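The second life of the seed swap

Every autumn, when the last beans have gone papery on the canes, the people of Acharya Street start raiding their kitchen drawers for envelopes. Seed swapping season has come round again, and I can't think of a cheaper way to fill a garden!

I went along to the Presley Hall swap expecting a handful of keen allotment types. There were 87 varieties of tomato. Just tomato! Stripy ones, black ones, one the size of a currant that Primo Lombardi has been growing since his aunt posted him the seed from Puglia. He squeezes the pulp into a jar of water, leaves it on the windowsill for 3 days until it smells dreadful, then rinses and dries the seed on a dinner plate.

"Not kitchen paper," he told me, quite sternly. "You will never get them off."

Tomatoes are where most people begin, and peas and French beans are nearly as easy. Leave a few pods on the plant until they rattle, shell them, and let the seeds dry indoors somewhere airy.

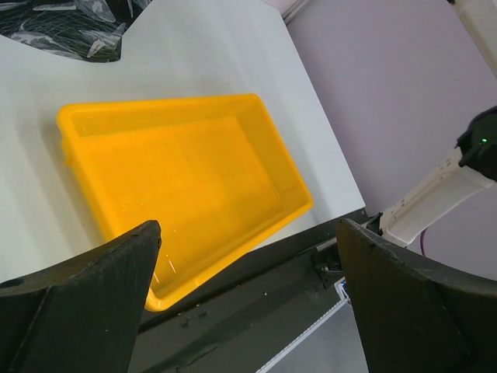 Squashes are trickier (and much more fun, if you like surprises). Bees carry pollen from one plant to the next, so a seed saved from your neat little courgette may well grow into something striped, knobbly and fairly bitter. Chandrasekhar Pillai ties the flowers shut with wool the evening before they open and pollinates them by hand at breakfast. He does this all through July, in his dressing gown, and his pumpkins come up true every year.

What I loved most was the writing on the packets. "Sow late, hates wind." "From Mum's plot." "Good with cheese." You don't get that on a rack at the garden centre.

I came home with eleven envelopes, a leek head in a carrier bag and a promise to bring back beans next year. The leek is hanging upside down in the hall, dropping little black seeds on everyone's shoes.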